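Trilholm Picker: Frequently Asked Questions

What does Trilholm do?
Trilholm is the planning layer for bin picking. It takes block poses from the perception node, ranks the possible grasps and sends one trajectory at a time to the arm controller. It does not do calibration. Use the Saltska tool for that.

Which version should I install?
The April release. Older ones still run, but they read the previous config format and will ignore your bin wall settings without a warning.

How long should planning take?
The default limit is 300 milliseconds per grasp candidate. If no path is found in that time, the planner drops the candidate and moves to the next one. It tries 8 candidates before asking for a fresh scan.

Why does the planner reject grasps close to the wall?
The wall margin is set to 10 mm. You can lower it in bin.yaml, but check your finger model first. Shiyu Du found that most of the wall contacts reported to us came from a finger model that was too short.

Perception finds one long block where there are two. What can I do?
This happens when blocks of the same colour lie side by side and touch. Turn on edge splitting and set the block length by hand. If they still merge, set the push option to "on" and the arm will nudge the pair before the next scan.

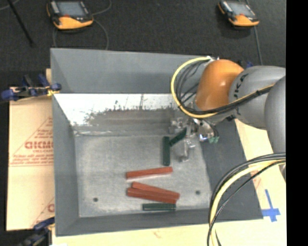 Bare metal floors cause a different problem. Reflections leave gaps in the depth data, and the filter may fill a gap with a false surface. Raise the confidence threshold one step at a time and rescan after each change. Going too high will lose the dark blocks first.

Does the planner know about the cables?
Only as a padded volume around the wrist. Hanyu Lü is working on a better model. Until then, keep wrist rotation limits on.

Can I run it without the arm?
Yes. Start it with the dry run flag and point it at a saved scan. You need 2 terminals, one for the planner and one for the viewer.

Where do I report a bug?
Send the planner log and the scan to Ettore Sala through the Zusley tracker. Please attach your bin.yaml as well.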